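Home / Notebook / Kitchen and common room / Older entries

Common room notebook, June, page 2 of the waste pages
Written up by Regula Leitner, a bit after 4 in the afternoon

Picking up where I left off before lunch. The question was why our small bin gets full so fast when it weighs next to nothing, and whether we can get away with emptying it less often. Severin says yes, Veronika says the bag stinks by then, and I've been asked to settle it (I did volunteer, I know, I know).

First, the scale. I used the old Kaufmann kitchen one with the flat plate, the one that lives on top of the fridge. It was showing 2 grams with nothing on it, so I zeroed it and tried again, and it came back to zero and stayed there. Aarne, if you borrow it for the glue again, please wipe the plate! There was a dried ring on it that took me ten minutes with a butter knife.

Yesterday's bag came in at 464 grams, tied. I expected more, going by how it looked sitting by the back door. It was stuffed right up to the knot and I could lift it with one finger. The two bags before that, from the big bin under the sink, were 1,224 and 1,434 grams, but those have all the coffee grounds and peels in them so I don't want to compare them straight across. Writing them down anyway so they don't get lost on a sticky note like last time.

So: the small bin is mostly air. I emptied a fresh bag onto newspaper to see what's in there and it's the stuff you'd guess. Tissues, a lot of tissues. Candy wrappers. The foam nets that come on pears and mangoes, which I'd never thought about until I had a heap of them on the floor. They weigh nothing at all and they spring right back when you let go of them. You squash one flat, turn around, and it's a sleeve again.

Florian's idea was to stuff the nets into each other, small ones inside big ones, before they go in. It works okay if you have the patience. I tried it with what was on the newspaper and the heap got a lot smaller, but then you're standing there handling other people's fruit nets, and I can't see anyone doing that on a busy day. Tying each one in a knot is faster. The thicker ones fight you a little.

Tissues are the other half of it. If you just drop one it opens up and takes over the whole top of the bag. Balled up tight it's fine, and it stays balled, mostly. The quilted kind with "Soft" pressed into it holds its shape better than the thin ones from the Grolport box, which come undone the second you let go. I wouldn't have had an opinion on this a week ago.

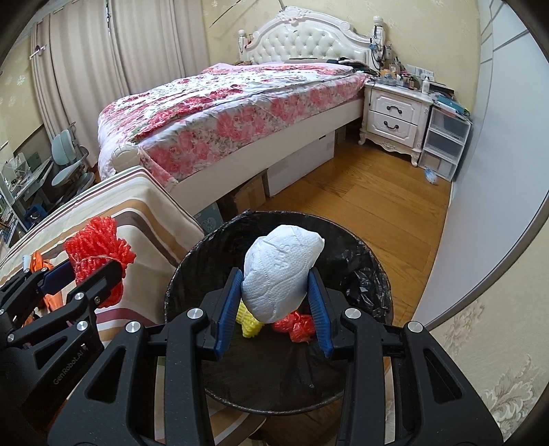 What I changed

1. Folded the bag farther down over the rim. The old way it kept sliding in on one side and then things went down between the bag and the bin. I pulled it down a good hand's width all the way around and it hasn't slipped today.

2. Let the air out from under the bag before using it. Push a fist down to the bottom and work around the sides. It still wrinkles, I don't think you can avoid that with these.

3. Moved the bin next to the striped cloth side, where people sort things anyway. Before, it was over by the door and the wrappers were piling up in the fruit bowl. Veronika likes it there, Severin keeps walking to the old spot.

4. Fruit nets: knot them, or nest them if you're in the mood. I'm keeping a few of the red and yellow ones back in a jar on the shelf. Aarne wants them for wrapping the little glass funnels when they go over to Skurkuron, and they'd be good for that, I think, better than the paper towel we've been using. Clean ones only, please.

Still open

Bag size. The ones we have are too tall for this bin and we fold away a third of the plastic every time. Florian thinks Kondow does a shorter one in the same black. He's going to ask when he orders the dish soap.

Also I'd like a real number for a full week, tied bags only, same scale, same person reading it (me). If we get about two bags a week with the knotting, then I'd say Severin wins and we drop the midweek emptying. If it smells, Veronika wins and I'll go back to carrying it out myself.

Scale is back on the fridge. Butter knife is in the sink.

Questions or corrections: write them in the margin or leave a note in Regula's tray | Common room notebook, all entries | Back to top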